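The Program That Learned to Wait

How a small software team in Odness teaches two hands to share one table

When Margaux Moulin came to Odness, she expected to spend her first months on cameras. She had written perception software for a maker of sorting machines, and she believed, as many of her colleagues did, that a robot which sees well will also act well. Her present work is nearly all about time. She leads the software side of Plivia, a control program for pairs of robot arms, developed in the town by the firm Lemaire.

The question behind Plivia is easy to say. If two arms work on the same object, who goes first? A person does not need to think about it. One hand steadies a dish while the other comes to it, and if the first hand is late, the second one slows down. In a classical program each arm receives its own path, calculated before the movement begins, and the two paths are kept together by a common clock. It works in a factory, where the part is always in the same place. On a kitchen counter or beside a bathroom sink it works badly.

"With the common clock, an arm is never late, it is only wrong," Moulin says. "It arrives at the correct moment to a place where there is nothing to take."

Her first answer was to plan again, and more often. The planner looked at the table, proposed a path for both arms, executed a small piece of it and looked again. On paper this was sound. In practice the arms trembled between two good solutions, because each new plan was slightly different from the one before. The team called this the hesitation, and for most of a year they tried to cure it with filters. The filters made the movement smooth and slow. A visitor from another department asked if the arms were tired.
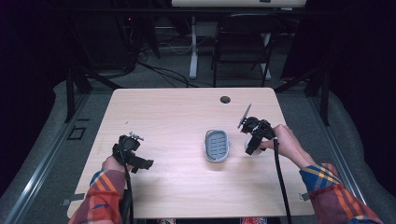

The present version of Plivia takes a different road, and it begins with recordings of people. A demonstrator works with a gripper in each hand, and the software keeps the movement of both as one single record. Moulin insists on this last point. In the older tool, called Flundora, left and right were stored in separate files and joined afterwards, and a small error in the joining was enough to spoil the lesson. The objects are household ones. With an oval soap dish lying between the two grippers, white at the rim and with a grey slotted insert, the program has to learn which side should approach and which should hold back, and the rows of long holes give the perception part its own troubles. A plain dish has one clear outline. A slotted one offers many small edges, and an early version of the detector liked to choose one of these and forget the dish.

To repair this, the team changed the order of the work. Before, the detector decided where the object was and passed a single position to the planner. Now it passes several candidates, each with a weight, and the planner is allowed to keep more than one of them alive until the grippers are near. The decision comes late, when the view is better. Moulin compares it to walking towards somebody you think you know in the street. You do not shout the name from the far corner.

The learned part of the program does not command the motors directly either. It proposes a short piece of movement for both arms, and a more traditional controller below it checks the proposal against limits of speed, force and distance. If the two arms would come too close to each other, the controller shortens the movement of one and informs the learned part, which must then propose again. This lower layer runs at 300 cycles per second and was written almost completely by hand. The younger engineers find it old-fashioned. Moulin is fond of it, and she reads every change to it herself.

The training set used in October contained 1211 demonstrations. It was smaller than the one before, and the results were better. The difference came from a tool which is perhaps the least elegant thing in the office: a plain viewer that shows both hands on one time line, with a coloured band where one of them is standing still. Before the viewer existed, pauses were removed automatically as wasted time. When the team could finally look at them, they understood that many pauses were the lesson itself. One hand stopped because the other was not ready. Around 70 recordings which had been rejected were put back without any cutting, and the arms began to wait for each other.

Waiting has brought a new problem. Sometimes both arms wait. Each one takes the stillness of the other as a sign that it should be polite, and the pair can remain like this until somebody stops the program. For the moment there is a rule in the lower controller that gives priority to the right arm after 2 seconds. Moulin dislikes the rule. She would prefer that the learned part solved it alone, from better examples, and she has started a list of situations in which people also get stuck: two persons at a door, two hands on the same lid.

The next version will be tried on objects that bend, beginning with cloths and thin sponges. The candidates from the detector will then need a shape as well as a position, and the planner will have much more to carry. The work on it started in January 2025, and the viewer has already received a second coloured band, for the moments when both hands are still.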